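Do Door Sweeps and Weatherstripping Pay Off? A Look at One Interior Door

Student project report, Residential Construction II
Borghild Blomqvist and Iestyn Edwards
Instructor: Cornel Zamfir
March 17, 2019

Why we picked this

Every hardware store has an aisle of foam tape, rubber sweeps and felt strips, and nearly every package promises a quieter, warmer room. We wanted to see how much of that holds up when the door is an inside one, between a heated hallway and a utility room that is barely heated. Most of the advice we read is written for outside doors and then gets repeated for inside doors as if nothing changes. We doubted that going in, and the reader should know it.

The products

We bought two kits. The Brillon kit is a stick-on foam tape with a screw-on sweep. The Trimia kit has a rubber bulb strip that presses against the stop, plus a sweep with a brush edge. Both claim to cut drafts. Neither says what it was tested on, how big the gap was, or what the pressure was on each side. The Trimia leaflet has a bar chart with no numbers on the upright axis, which we did not find helpful.

Randi Granström, who let us use her house for the work, had already put up foam tape the winter before. She said the room felt warmer. She had also started running a space heater in there the same month, so we can't say which of the two she was feeling.

Method

We ran the tests in November. The furnace stayed on its normal setting. We put one thermometer on each side of the door at knee height and took readings with the door bare, then with the Brillon kit, then with the Trimia kit. Old adhesive was cleaned off between rounds. We also held a smoke pencil along the bottom, the latch side and the hinge side and wrote down which way the smoke leaned.

In total we logged 139 pairs of readings. We threw out 69 of them. Most of those were from times when someone had gone through the door less than half an hour earlier, and a few were from a night when one thermometer had slipped behind a shelf. Losing that many is not good, and anyone who wants to dismiss our results could start there.

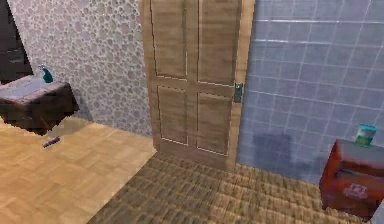
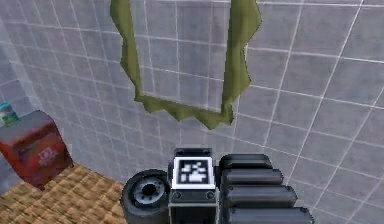

Computer renderings: a four-panel wood-grained door (first) and a wall of square tiles (second).

What we found

The smoke pencil was the most useful thing we had, and it was also the cheapest. On the bare door the smoke pulled hard along the bottom edge and hardly moved anywhere else. With either sweep on, the pull at the bottom got much weaker. The tape and the bulb strip made no difference we could see on the hinge side, where there had been very little movement to begin with.

The thermometers told a duller story. The utility room stayed cold in all three setups. There was a small difference in the readings when a sweep was on, but it was smaller than the normal swing from one evening to the next. We do not think we can call it a result. Iestyn does think the Trimia rounds look a bit better on the graph. Borghild thinks that is the weather, and we agreed to put both views in.

The Brillon tape made the door hard to latch. By the second week people in the house were leaving it open a crack, and an open door with good weatherstripping is still an open door. The brush sweep dragged less than the rubber one but caught on the edge of the hall rug.

Problems with our own work

We only had one door. We did not measure air flow, only watched smoke, and two people watching smoke will see what they want to see. We always tested in the same order, so if the weather was getting colder through the month then the last kit had the harder job. We should have gone back and done the bare door again at the end. We talked about it and ran out of time.

We also never looked at the outside wall of the utility room. Cornel asked about that after our first draft, and it was a fair question. If the cold comes in through the wall or around the dryer vent, a strip on the inside door was never going to warm the room up. The most it could do is keep the hallway a little more comfortable.

What we would tell a homeowner

If you feel air on your feet at an inside door, put on a sweep and skip the rest of the kit until you have checked the gap with smoke or a strip of tissue paper. Make sure the door still latches without a shove. We would not spend money on side strips for a door that already sits well against its stop, whatever the package says. For a room that is cold all winter, look at the outside wall and the floor first.

Our readings, including the ones we threw out, are in the binder in the shop classroom.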